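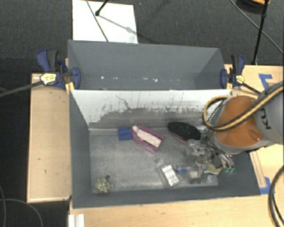 Siltarik 900 portable wind turbine: four months on a windy roof

I've wanted a small turbine ever since we moved out to Lutley, where the wind comes straight up the valley and takes the lids off the recycling. Solar does fine for us in summer, but by the back end of the year the panels on the shed are mostly decoration. So in August I finally bought the Siltarik 900, the folding one with the tripod, and it's been up on the flat part of the garage roof ever since.

First, the name. The 900 is supposed to be watts, and I have never seen 900 watts. The best I've caught on the display was 118, on a night when I was lying awake listening to the gutters. On an ordinary breezy afternoon it sits closer to 30, enough to keep a battery topped up and run the router and a couple of lamps. If you go in expecting to boil a kettle you'll be cross.

Putting it together took me most of a morning. The blades bolt on easily enough (do them on the ground, please!) but the manual has you fit the tail before the collar, and then you have to take the tail off again to get the collar on. I emailed support and got a very nice reply from Malou Ladefoged, who sent me a corrected page the same evening. Points for that.

Noise was my big worry. Up to a fresh breeze it's a soft whoosh and you forget about it. Once it's properly blowing there's a hum that comes down through the tripod legs and into the garage, so I put rubber pads under the feet and that took the edge off. My neighbor Kolbrún says she can't hear it at all, though she does sleep with the radio on.

I tried a Jolano last year, borrowed from Elibariki, and that one spun up sooner in light wind but rattled like a drawer full of spoons. The Siltarik needs more of a push to get going and is much steadier once it does. The brake switch is great too, one flick and it slows right down, even in gusts.

Things I don't like: the cable is too short (I had to buy an extension), the display is unreadable in sunlight, and the carry bag zipper went in the first month. The app keeps logging me out and I've stopped using it.

Would I buy it again? For a windy spot and a small battery, yes, though I'd wait for a sale. Four stars. I'll update this after the winter storms if it's still up there.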